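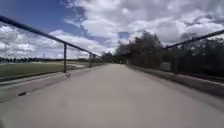

Figure 1. Concrete path with raised edge and metal railing, trees beyond.

4.2 How the creditor talks were told at home

The second round of loan talks between the Hisholm government and its lenders ran through most of February and produced two very different stories. In the lender states the papers wrote about rules. In Hisholm they wrote about pensions, port fees and who had been kept waiting in which corridor. This section looks at the domestic coverage in the lender states only; Hisholm's own press is taken up in 4.3.

The corpus. 624 articles from seven daily papers, collected by Lefèvre and coded by both authors. Of these 319 carry a named government source in the first five paragraphs. The rest lean on unnamed officials, or on other papers. We did not code broadcast. Letters pages were coded but are left out of the counts above, they behave differently and deserve their own treatment.

Three frames come up again and again: the debtor as pupil, the lender as banker, the lender as neighbor. The first two are well known from earlier work on debt politics. The third is less studied and it is the one that moves. Before the talks it hardly appears outside the regional press. By the final night it is on the front page of the Markville daily, which had up to then been the firmest voice for holding the line on budget targets.

The shift in Markville needs some care. Its editors did not change their minds on the money. Every leader we coded, early and late, supports the repayment schedule and the sale of state land. What changes is the worry about how the deal looks from outside. "We have won the argument and lost the room," one leader ran, the morning after signing. Another asked if a finance ministry should be the loudest voice a country has abroad. These are not soft pieces. They want the same terms, put differently and by somebody else.

Faustine Vidal's interviews with former desk editors help here. One of them recalled that foreign correspondents began filing reaction stories on their own account — nobody had asked for them — and that these were run first on inside pages, then further forward as the cartoons in foreign papers got harsher. Another put it down to readers. Subscribers with family or holiday homes in Hisholm wrote in, often at length. We can't test this claim with the article corpus but the letters do point the same way.

The Foma papers went the other direction. Foma holds a small share of the debt and joined the lender group late, after its own years of cuts. Coverage there stays with the pupil frame from start to end and hardens toward the close. The reasoning is plain enough in the leaders: we did it, so can they. Images of national reputation are nearly absent. Where they do turn up it is Foma's standing with the larger lenders that matters, not its standing with the debtor. A government seen to waver might pay for it at the next bond sale, or so the business pages argued, teh same argument made during Foma's own program.

Party position explains less than we expected. In the parliament debate on the Zapata amendment, which would have tied part of the loan to growth, both main parties split. Papers close to the governing party printed the rebels' speeches in full. Opposition papers mostly ignored them, perhaps not wanting to share a cause. So a reader of the loyal press would of met more criticism of the deal than a reader of the hostile one. Odd result. It holds if the debate days are dropped, though the gap narrows.

Two limits. First, the coding treats a frame as present or absent, with no weight for headline or length. A single closing line on national image counts the same as a full page. Second, the corpus stops when the deal is signed. The vote that followed, and the long quarrel over inspections, fall outside it. A follow-up on the inspection period is being prepared by Lefèvre and will use the same coding sheet with one added field for quoted foreign media.

For the present argument the main point is narrower. Concern about image abroad grew where support for the terms was already settled. Where the terms were still being defended at home, as in Foma, there was little space for it.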